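Setting up a cable-handling demonstration for an open day

Reading time: 3 min

This guide covers preparing a single robot arm to run a cable-handling demonstration for visitors over a full day. It assumes the arm is already commissioned, that the gripper has been calibrated, and that one trained operator is present throughout. It is based on the arrangement used in the Haltier workshop for the September open day, when 215 visitors came through in small groups.

Preparing the bench

Clear the breadboard and wipe it down. Bolt every fixed item to the board. Do not rely on tape or putty, which creep over the course of a day and shift the positions the arm has been taught.

Mark the visitor line on the floor before teaching any positions. It must lie outside the full reach of the arm, with the gripper and any cable it may be holding included in the measurement. Place the emergency stop on the operator's side and put a second one at the visitor line if your controller allows it.

Routing the cable

Bring the cable in from the far side of the board, away from the audience. Leave enough slack for a gentle curve. A cable pulled straight will spring back when released, and the next cycle will start from the wrong place.

Fix the cable at a point well back from the free end. Mark this point on the sheath with a pen so that the cable can be reset by hand between groups. Any second cable on the board should run clear of the path of the fingers.

Teaching the approach

Set the arm to reduced speed. Bring the open fingers towards the cable end in small steps, keeping both fingers parallel to the board. Stop short of the tip and save this as the approach position. Then teach the grip position, the lift and the return as separate points.
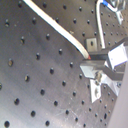 Save the approach before the grip every time, Lempi Jääskeläinen remarked when she read a draft of this guide, and give it a name that the relief operator will understand at three in the afternoon. Her own list at Beketti had contained four positions called "test". Names such as CABLE_APPROACH and CABLE_GRIP are sufficient.

Set the grip force to the lowest value that holds the cable through the lift. Increase it one step at a time. Too much force flattens the sheath, and a flattened section tends to turn in the fingers on later cycles.

Proving the cycle

Run 76 consecutive cycles at demonstration speed with no visitors present. Log each missed grip with its cycle number. If misses are grouped towards the end, check the cable fixing first and the finger pads second. If they are scattered, go back to the approach position.

Repeat the run after any change to the board, however small.

Running the day

Limit each group to nine people. Let the cycle run twice without comment, then pause the arm and explain the four positions in order. Visitors follow the talk better once they have seen the whole movement.

Reset the cable to its pen mark between groups. Inspect the sheath at midday and replace the cable if it has taken a permanent bend. Keep a cut spare of the same length under the bench.

At close, park the arm, remove the cable, and save the program under a new name with the cycle count in the notes field.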